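Section 7. Caring for cut flowers with the Flunotari vase set

Read this section before filling the vase for the first time. The steps are the same for fresh stems from the garden and for a wrapped bunch from a store.
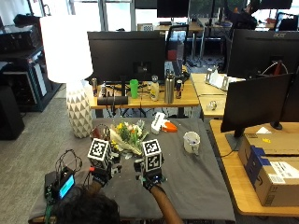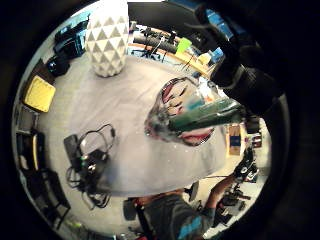
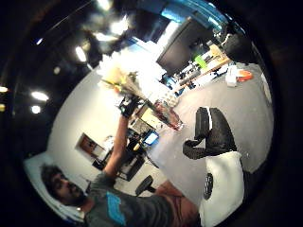
Flowers in clear wrap (first picture), a patterned vase (second) and stems in a clear glass vase (third).

Preparing the vase

1. Wash the vase with warm water and a little dish soap. Rinse twice.
2. Check the rim for chips. Do not use a chipped vase.
3. Set the vase on a level surface, away from heaters and ripening fruit.
4. Fill it two thirds full with cool water.
5. Add one packet of Flunotari flower food and stir until dissolved.

NOTE: Packets marked Jondau are made for bulb flowers such as tulips. Use half a packet at a time.

Preparing the stems

6. Remove the wrap, ties and any rubber bands.
7. Strip all leaves that would sit below the water line.
8. Cut 2 cm from each stem at a slant with a sharp knife or clippers.
9. Place the stems in water right away - cut ends begin to dry within minutes.

CAUTION: Cut away from your body. Keep clippers and flower food out of the reach of children and pets. Lilies are poisonous to cats.

Daily care

10. Top up the water each morning.
11. Change the water completely every two days and trim the stems again.
12. Take out faded blooms as you find them.

NOTE: Dried grasses need no water. Empty and dry the vase before you arrange them, and keep them out of direct sun.

If the water turns cloudy before the second day, empty the vase, wash it and start again from step 4. Cloudy water that keeps coming back usually means leaves are below the water line.

Replacement flower food is sold in boxes of 50 packets. Store opened boxes in a dry cupboard. For vase liners, see Section 8.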